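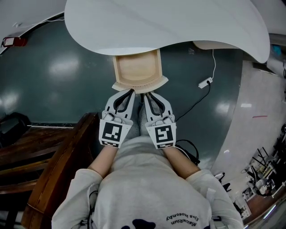 Light wooden chair, pushed in under the white table.

Loose joints on wooden chairs every winter: reglue or wait?
Posted in February by drywallbay

We use cookies to remember your settings. Accept | Manage

I have a set of light wooden dining chairs from Estasix. When the heating is on, the side rails work loose where they meet the back legs. In summer they tighten up again. Humidity in the room reads 26 percent at the moment. The joints are doweled and there are no screws or corner blocks. Should I take them apart and reglue now, or wait for more humid weather?

tenonfirst
Reglue now. Dry wood shrinks across the grain, so a failed glue line opens up and is easier to find. A sound joint should not move at 26 percent.

Knock the joint apart with a rubber mallet and a block of scrap. Scrape the old glue off the dowels and out of the holes — new wood glue does not bond well to old. Sand lightly with 100 grit, no more than a few strokes, or you will make the fit worse. Dry fit. If a dowel slides in with no resistance, replace it with a fluted one of the same diameter. Glue both surfaces, clamp across the seat, and check on a flat floor that all four legs touch before the glue grabs. Leave it clamped overnight and keep people off it for a full day.

Do one chair completely before starting the next. Parts are not always interchangeable.

gromis_hill
just put a metal bracket under the seat. mine have been fine

kettle_north
Brackets hold for a while, but the screws work in the same dry wood and strip out. I would follow the first reply. For gaps too wide for wood glue I use slow epoxy, accepting that the joint will not come apart again. A humidifier also helps. Mine holds the room near 40 and I have had one loose rail in three winters.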